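Toaster oven vs. full-size oven for small-batch granola?
Home Kitchen Board > Baking and Snacks > Small Ovens
5 posters in this thread

oatsandends
Started 26 July 2026
OK granola people, I need you! I moved into a tiny apartment in Astside in June and the big oven takes forever to heat and turns the whole place into a sauna. I make granola every week (oats, pecans, maple syrup, a little olive oil, flaky salt) and I'm thinking of switching over to a toaster oven completely. Has anyone done it? Does it brown evenly or do you just get a burnt ring around a raw middle?

Bedoya_Bakes
Yes, yes, yes. I switched two summers ago and I'm never going back. 300 degrees, 40 minutes, stir every ten. The batch is smaller but it's fresher, and you get to play around with flavors so much more! Last week was coconut and dried sour cherry and I ate it out of the jar standing up.

crumbtray757
Going to disagree with Bedoya here. 300 is too hot in a small box. The heating elements are right on top of the food and the nuts scorch long before the oats are dry. I do 275 and cover it loosely with foil for the first half. Also don't trust the dial! Get a cheap oven thermometer. Mine runs 25 degrees hot.

Bedoya_Bakes
Fair about the thermometer, but foil on granola?? You're steaming it. Mine has never scorched - I keep the rack on the lowest slot and that takes care of it.

kekevum_kitchen
Both of you are right, depends on the oven. A shallow one with no fan needs the lower heat. If there's convection, go low and skip the foil. My sister and I make ours together on weekends and we've gone through three different ovens, and every one wanted its own timing. The one we tried most recently is a little two-knob model, and I love how simple it is.

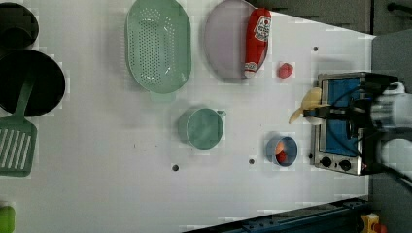 Two knobs and a blue interior panel, with my mint colander off to the side.

I use a colander like that for rinsing raisins, by the way. Rinse them, dry them on a towel, and stir them in after baking. They stay so plump!

oatsandends
Love that green! How much granola fits in a small one at a time? I normally do a full sheet pan and it lasts me the week.

kekevum_kitchen
Two cups of oats on a quarter sheet pan, if yours takes one. Measure the inside before you buy a pan. Keep the layer thin or the middle goes chewy.

slowspoon
Voice of dissent: I'd stay with the big oven and bake once a month in the early morning. Granola freezes beautifully. Four little batches means four rounds of stirring and four pans to scrub.

crumbtray757
Freezing kills the clusters.

slowspoon
It does not! Bag it once it's completely cool and squeeze the air out. My clusters come out the size of walnuts. The trick is an egg white whisked into the syrup and NO stirring for the last 15 minutes.

Bedoya_Bakes
OK the egg white thing I can get behind. Trying that tomorrow with the pistachio one.

oatsandends
You've all talked me into it. Going with 275, low rack, no foil to start (sorry crumbtray) and slowspoon's egg white. Will post how it goes once I find a pan that fits!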